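Build Guides > Hand-Held Grippers > Set-up

Section 6 — First pairing and table check

For the shared workshop build. Assumes both housings are closed up and the Notatent board is flashed. If not, go back to section 5. Revised 2024-01-12, K. Ong.

1. Charge both grippers fully. Use the Zadell leads, the short ones.

2. Fit the fingers. Push till the step seats. No glue.

3. Slide the marker cube on, printed faces outward. Snug, not forced — the corners whiten if you lean on them.

4. Power on, one gripper at a time. Wait for the light. 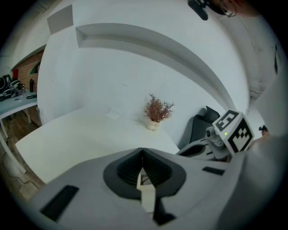 Marker IDs have to match the config file or tracking swaps left for right. Open the Lu config, check both IDs, save, restart the viewer. Then look at the cube itself: small green light near the corner, as on the right-hand gripper, and carry on to step 5. No green, hold the button for 11 seconds and try again. Keep your sleeve and forearm off the coded faces while your checking.

NOTE: Finger should point straight up out of the V recess. If it leans, pull it and reseat before you calibrate. Farah Pasaribu lost an evening to this in August.

5. Clear a table. Plain light top is fine, glossy is fine if the overheads are dimmed a bit. Anything tall goes to the back.

6. Stand square to the near edge. One gripper in each hand, elbows loose.

7. Run the Ekusel sweep. Slow arcs, left then right, then both together. Stop at 500 frames per side.

8. Check the log. Good run on our bench gave 2,446 matched poses. Well under that, redo the sweep slower.

CAUTION: Cables on the floor. Route them under the table before you start, you will be looking at the grippers and not your feet.

CAUTION: Don't squeeze the trigger with the finger out. Ridged lining in the recess tears and theres no spare in the colour we used.
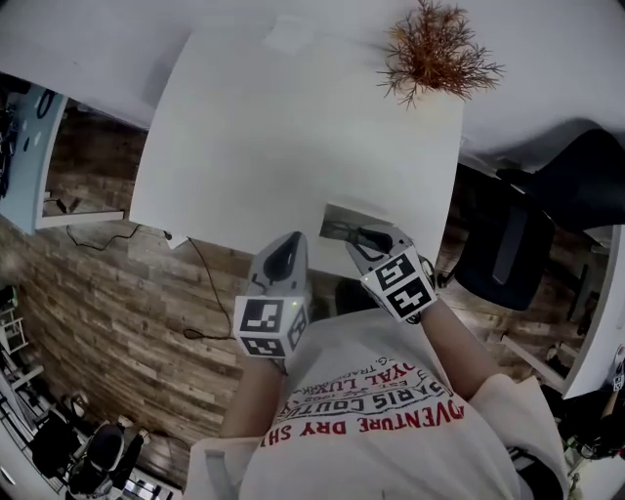
Fig. 6-2. Both grippers held out over the table, marker blocks fitted.

9. Keep the tips clear of any cable cutout in the tabletop when you set them down. They catch.

10. Save as left/right pair, power off, cubes stay on.

Drift after saving? Redo steps 6 to 8 only. Still drifting, reprint the markers at 100% scale, matte paper.

Related sections
Section 5 — Closing the housing
Section 7 — Recording a first task
Printing and trimming marker faces
Lu config: ID table
Spares and filament list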